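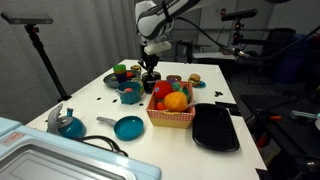 OK so play kitchens. Start with the stuff, not the theory. Most rooms I visit own plenty of play food and it's all in one bin, bottom of the shelf, lid on. Kids dump it, leave it. What I want you to look at is the basket in the middle, checked cloth rim, all the soft fruit and veg together. Then the pot and the big flat pan off to the side with a bit of food already in them. Burger at the back. A kid walks up and somebody is already halfway through making dinner. PAUSE here, let them look.

Point 1. Food in cookware, not next to it. Two or three pieces, no more. Davina tried this in the Vatville room on a Monday, same toys as before, kids stayed for 20 minutes. (Don't oversell, one room!!)

Point 2. Soft vs hard. Plush for the under threes, they chew, they throw. Burger with layers is great for the fours but check the pieces. Ask: who has lost a burger bun this year? Hands up.

Point 3. Budget slide. We sorted 242 pieces at Harb and kept 93. Rest was doubles, split seams, half a pizza. Did not buy anything new. Say that twice

Skip washing section if running late, its on the handout. Short version: mesh bag, cool wash, air dry overnight.

Tidy up: basket is the tidy-up. Soft stuff goes in basket, pans on shelf. No photo labels for now, Chibuzor disagrees, let him say so in Q&A.

Thank Lama for the loan of the room. Handouts by the door, sign up sheet for the April session goes round NOW not at the end, we forgot last time.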